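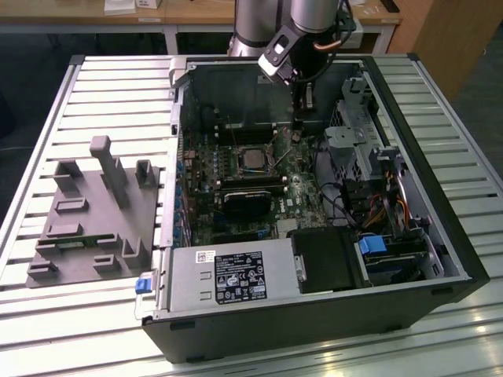
Varnel adds desktop teardown line at Lurnville site

Apr 10, 2020

Varnel has started taking whole desktop computers apart for parts at its Lurnville recycling site, the company said Friday. Until now, office towers arriving at the site were stripped of their drives and sold on by the pallet to outside shredders.

The new line handles towers only. Laptops, monitors and printers will continue to go to the Drostum plant, which has the equipment for screens and batteries. The company gave no date for moving that work.

Site records show 2,846 towers received since October. Of those, 1,640 were judged worth opening. The rest had rust, crushed cases or missing boards and went to scrap metal.

Most of the stock comes from school districts and county offices that replace machines in batches. This makes the work easier to plan. A batch of the same model can be opened in the same order with the same tools, and a written sheet for each model travels with the batch. Mixed lots from household drop-off days are held back until there are enough of one type to fill a shelf.

Each tower is laid on its side with the panel off and the board facing up. Drives come out first and are logged by serial number. Memory follows, then any add-in cards, then the processor and its heatsink. The power supply is released last because its cables run across much of the board and are simpler to lift away once the slots are clear. Supplies are not opened at the site. They are tagged, checked for output under load, and either shelved or sent out whole.

Business-class cases with colored release tabs take less time than cases held together with screws, according to the company's process notes. On the tab models, the drive and the power supply can be freed by hand. Older screw-built cases need two driver sizes and are scheduled for the end of a shift.

Memory has the highest resale value by weight and also the highest rate of handling damage. Bent latches and scratched contacts were the two faults listed most often during the trial period. Modules now go straight from the slot into a holder with raised guides, and loose stacking in trays has been stopped. Small boards are placed in the same type of holder until they are labeled.

Tested modules are sold in lots of 40. Processors are graded by model and sold singly. Bare motherboards with working sockets are kept for repair orders, and the others are baled by grade for metal recovery. Steel and aluminum from the cases go to a local yard. Plastic drive cages and fan ducts are sorted by resin mark where there is one — unmarked plastic is still landfilled.

Drive handling follows the rules already in force at the site. Customers may ask for wiping or for shredding, and a certificate is issued in either case. Drives that fail the wipe are shredded by default.

Bermúdez, the freight firm that serves both sites, will add a second weekly pickup at Lurnville for baled boards. Inbound deliveries stay on the current schedule. Loads should be stacked upright, no more than 2 towers high, with power cords removed and boxed separately. Towers with side panels already missing are accepted but should be listed on the load sheet.

The public drop-off window is not affected. Household computers are taken free of charge during posted hours at the east gate.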